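Sorting and Packing Snacks for the Shared Pantry

Last revised 22/07/2025

These instructions apply to all Endley residence halls in which a shared pantry is maintained. They replace the guidance issued in April and should be read together with the Vistirora storage checklist.

Before you begin

Clear the table completely and wipe it with a damp cloth. Allow the surface to dry. Each packing station requires one open-sided basket, a marker and a sheet of date labels. Baskets with solid walls may be used for bottled drinks, but packaged snacks should go into the open type, so that the contents can be checked from the side.

Place the basket at one end of the table and the unsorted packages at the other. The area between them is used for checking and should be kept free of cartons and wrapping.

Step 1. Check the packages

Examine each package for tears, open seams and crushed corners. Damaged items are set aside and recorded on the Fokix return sheet. Packages without a legible date are treated as damaged. Items that expire within 2 weeks are placed in the tray marked for immediate use – they do not go into the basket.

Step 2. Group by type

Keep sweet and salted items apart. Products containing nuts form a separate group and are packed last, in their own basket. Where a multipack has been opened, the individual packages must each carry an ingredient list. If they do not, cut the list from the outer wrapper and tape it to the basket.

Step 3. Fill the basket

Lay heavier packages flat on the bottom. Bags containing air should stand upright along the sides, with the printed front facing outward.

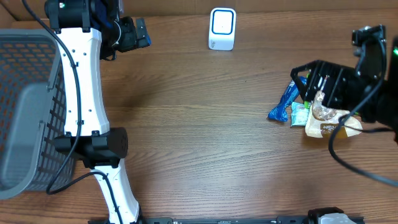

Do not fill any basket above the rim. Baskets are stacked up to 3 high on the Goel shelving, and items that project will be crushed by the basket above. Attach the date label to the short side, showing the earliest expiration date among the contents.

Step 4. Store and record

Move full baskets to the pantry on the same day. Older stock is brought to the front of the shelf before new baskets are added. Enter the basket number, snack type and earliest date in the pantry log.

Completed log pages are retained at the hall office for 5 months. Requests for additional baskets or labels should be submitted through the Endley supplies form.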